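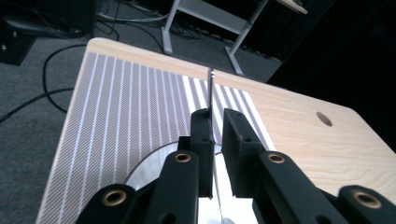 Post-Fault Inspection Checklist — Hand-Held Gripper Tool
Station 2, Zistton Handling Laboratory, Estberg
Inspection date: Thu 27 January
Inspector: Bendik Sæther
Status: Restricted use pending items 4 and 7

Reason for inspection

During routine handling, the gripper released a thin metal piece without a command from the operator. The piece struck the tabletop and came to rest on the carpet. No injury was reported. The tool had completed 1,586 grip cycles since its last service. The inspection was carried out under the laboratory's fault procedure before the tool was returned to the station.

1. Fingers secure on their mounts
Result: Pass
Comment: No play in either finger when moved by hand.

2. Finger contact faces clean and undamaged
Result: Pass with remark
Comment: Slight polishing on the left face. Narrow metal parts bear on a small area of the face and wear it unevenly. Recheck in February.

3. Linkage arms free of cracks
Result: Pass
Comment: All four arms examined under a hand lamp, including the rounded edges near the pivots.

4. Brass bushings seated and within tolerance
Result: Fail
Comment: One outer bushing turns in its seat under light finger pressure. This is considered the probable cause of the release. Replacement ordered from Molanent. Do not glue the bushing as a temporary repair.

5. Grip holds for the full test period
Result: Pass with remark
Comment: Upright metal piece held in 26 of 27 trials. The single slip occurred with the tool tilted toward the operator.

6. Work surface suitable
Result: Pass
Comment: Striped mat lies flat. Small parts are to be kept clear of the cable grommet hole in the tabletop — a dropped part may pass through it.

7. Floor cables secured
Result: Fail
Comment: Loose cable on the carpet beside the table presents a trip hazard to anyone holding the tool. Cables crossing toward the desk frame are to be bundled and covered. Assigned to Nygård Facilities.

8. Eye protection available at the station
Result: Pass
Comment: Two pairs on the hook by the door. Wearing them is mandatory for any part with a thin or pointed end.

Conditions of use until closure

Grip force is limited to 70 percent of the rated setting. Glass and sharp-edged parts may not be handled. Any further unintended release must be entered in the station log and reported to the inspector the same day.

Items 4 and 7 require a second signature before the restriction is lifted.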